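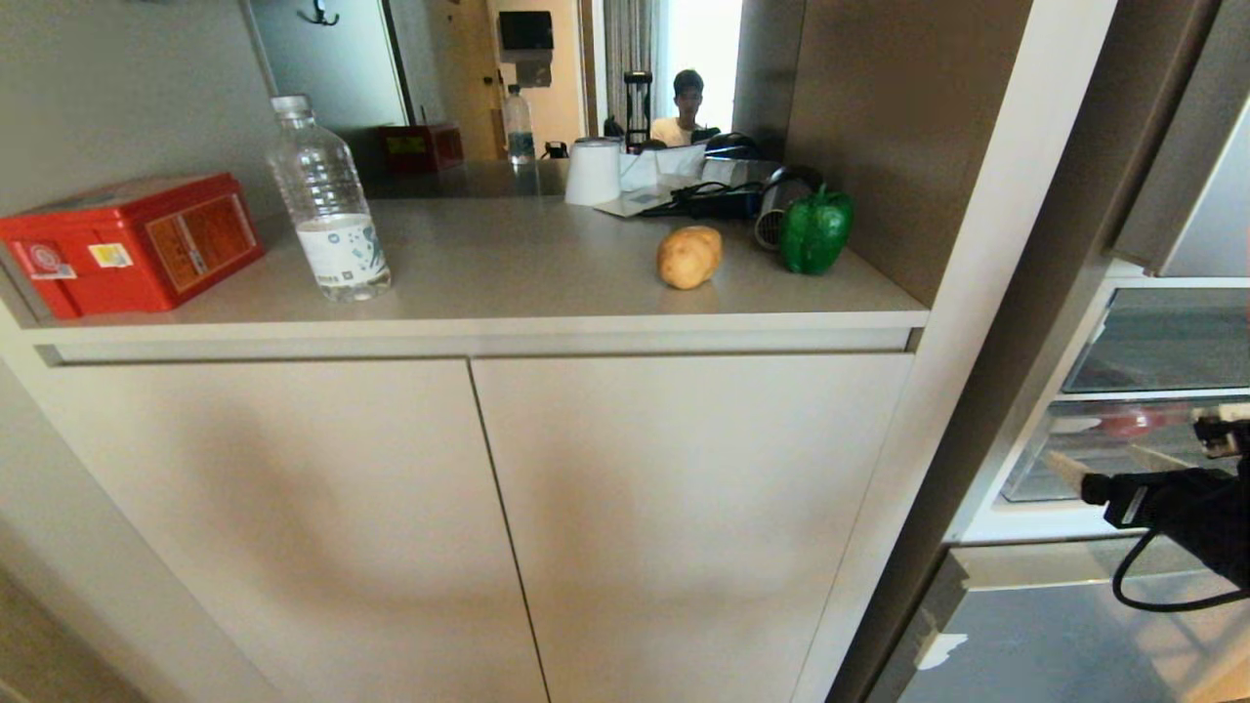
*Refrigerator drawer task, gripper at the crisper.*

Zulard records household tasks for robot training. An operator drives the arm by remote control — no scripted motion — and each run is saved with its camera streams. The Larkarlow set holds 278 runs of 2 to 40 seconds.

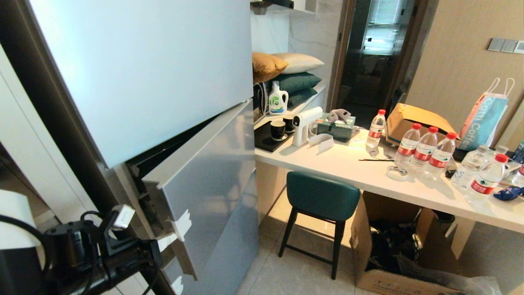
Hrubý wrote after the April delivery that failed runs should stay in, marked as failed. They now do.

New operators complete 20 practice runs before recording. Doors and drawers come first.

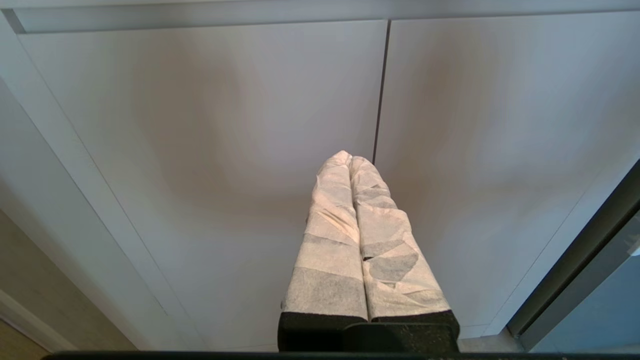
**Teleoperation Group, Mendmont**

We maintain the arms, grippers and task lists. Page revised 10 June 2019.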